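Speaker notes: Hand-held demonstration kits as a purchased service
Presenter: Nurhan Uysal
Session: October procurement briefing, afternoon block

Opening

Thank the hosts and confirm that the audience can hear at the back. State the purpose of the talk: to report on our review of the Lastton hand-held gripper kit and the recording service that Cunha offers with it. The review was carried out at the request of the Olberg office, which must decide whether to renew, expand or end the trial agreement.

Remind the audience that we have no financial interest in either supplier. Questions on price should be held until the end.

What is on offer

The kit consists of paired hand-held grippers, a charging case and a software license. An operator holds the gripper and carries out an ordinary task by hand. The recorded motion is then used to train a robot arm fitted with matching fingers. Cunha will supply trained operators on request, or will train the customer's own staff over 2 days.

Pause here. Several people in the room have bought arms but have not yet bought training data. Ask for a show of hands.

How the trial was set up

The trial concentrated on kitchen and food handling work. We selected it for two reasons. Our members in catering and residential care asked for it, and food is a demanding test of any gripper. A block of tofu can be spoiled by a small excess of force. Peas roll when a plate is tilted. A refrigerator adds a door to be worked around and a shelf that limits the approach from above.
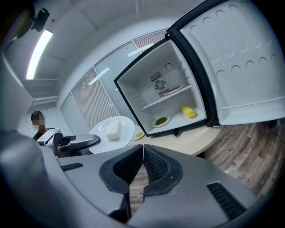 Operators worked from short written task cards, such as moving a plate from a table to a refrigerator shelf, or taking a corn cob out and setting it down. Each card was repeated until the reviewer was satisfied that the instructions were clear. At the close of the trial we held 3,452 recordings, all of which were checked by our own staff.

Findings: the hardware

Speak slowly through this section. The procurement officers will want to take notes.

The finger pads received good marks. Operators reported a secure hold on plate rims and few slips. Weight was the most frequent complaint. After 50 minutes of continuous use, most operators asked for a break, and we recommend that any work schedule allow for one.

Door handling was less satisfactory. Operators could open a compact refrigerator without difficulty, but they found it awkward to keep the door clear of the tool while reaching to the back of the lower compartment. Lastton has been informed and has promised a revised grip angle.

Findings: the service

Cunha answered support requests within 8 working hours in every case. File delivery was dependable. The labeling of tasks was uneven in the early weeks, and we returned a number of files for correction. The corrected files were acceptable.

Comparison

Mention Zorkik briefly. Their competing kit was not available for the full trial, and it would be unfair to rank it. We expect to review it under the same task cards.

Recommendation

Renew the agreement for a single term, with the labeling standard written into the contract. Do not expand to additional sites until the revised grip has been tested.

Refer the audience to the printed summary at the door. Take questions.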